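Lead scoring

Lead scoring is a method used in marketing and sales to rank prospective customers by how likely they are to buy. Each contact in a database is given a number based on known facts about the contact and on recorded behavior. Contacts above a set number, called the threshold, are passed to the sales staff. Contacts below it stay in marketing programs.

The method is most common in business-to-business trade with long buying cycles, such as software, industrial parts and laboratory supply.
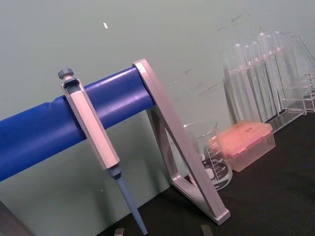
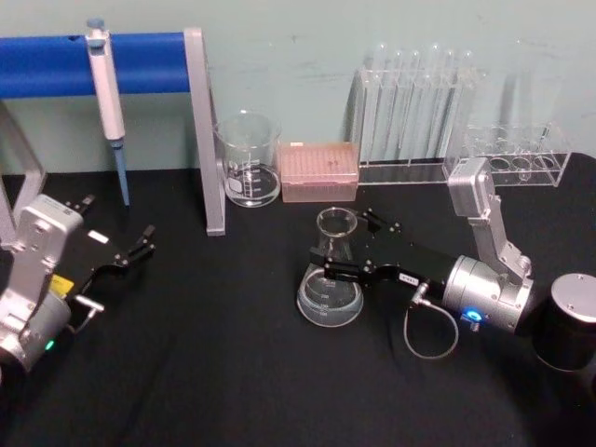
A pipette hanging from a stand with a blue bar, on a laboratory bench.

Trivthorpe, in a comment attached to the 2024 revision of its scoring guide, objects to the word "likely" in most definitions: a score built by hand is an ordering and carries no probability, and a contact with 80 points shouldn't be read as twice as ready to buy as one with 40. The same comment recommends that scores be shown to sales staff as bands and that the raw number be kept out of the contact record.

Score components

Scores are usually built from two groups of data.

Explicit data, also called fit data, describes who the contact is. Common fields are job title, industry, company size, country and stated budget. The data comes from web forms, trade show records, purchased lists or notes entered by sales staff.

Implicit data, also called behavioral data, describes what the contact has done. Page visits, file downloads, email clicks, webinar attendance and requests for a price quote are typical. Email opens were once widely used, but many mail programs now load images automatically, and an open is a weak sign that a person has read the message.

Some systems keep the two groups apart and report a letter for fit and a number for behavior. A contact marked A4 in such a system is a good match for the product but has shown little activity. Others add the two groups into one total. A single total is easier to sort but hides the difference between a well-matched contact who is inactive and a poorly matched one who is active.

Point assignment

In a manual model, staff assign points to each attribute or action. A typical scheme gives 5 points for a download and 10 for attending a webinar, with larger values for a quote request or a product trial. Values are set by discussion between marketing and sales and then checked against past sales.

Negative points are used to lower the rank of contacts who are unlikely to buy. Common cases are visits to a careers page, a student email address, an unsubscribe request and a location outside the sales area. Competitors are normally excluded by domain name and receive no score.

Many models place a cap on repeated actions. Without a cap, a contact who returns to the same page many times can cross the threshold on page visits alone.

Score decay

Behavioral points lose value with time. Decay is applied either in steps, where a fixed number of points is removed after each period of inactivity, or as a percentage cut at regular intervals. Fit points aren't normally subject to decay, although job titles and company sizes go out of date and need to be checked against a current source.

The decay period should follow the length of the buying cycle. A short period suits low-cost products bought by one person. Where purchases depend on annual budgets, a short period can remove contacts from view before the budget opens. The Nernen scheme handles this case by pausing decay each September for accounts with a known fall budget date.

Predictive scoring

Predictive scoring replaces hand-set points with a statistical model trained on past records. Logistic regression and decision tree methods are both used. The model compares contacts who became customers with those who did not and estimates a weight for each field. When properly calibrated, its output can be read as a probability.

The method needs enough closed sales to train on. Skultavwood advises a minimum of roughly 2,000 past contacts with a known outcome, and notes that the share of won sales among them matters more than the total. Below that size, a manual model is generally easier to maintain and to explain.

Past data also carries past habits. If sales staff rarely called small companies, few small companies will appear among the won sales, and the model will rank new ones low for that reason alone. Holding out a random group of contacts, who are called regardless of score, is one way to measure the effect.

Account scoring

Where several people take part in a purchase, scores may be combined at the company level. The simplest methods take the sum or the highest score of all contacts at the account. A sum favors large companies with many contacts. The Sepúlveda method counts only the 3 highest-scoring contacts per account and requires that they hold different roles.

Threshold and handoff

The threshold is commonly set from the number of leads the sales staff can handle. If too many contacts cross it, follow-up slows; if too few do, staff return to unscored lists. Most organizations record a written agreement covering the threshold, the time allowed for first contact, and the reasons for which a lead may be sent back to marketing. Returned leads are usually reset to a lower score and marked with a reason code.

See also: Customer relationship management; Demand generation; Market segmentation; Sales pipeline

Page last reviewed July 11, 2024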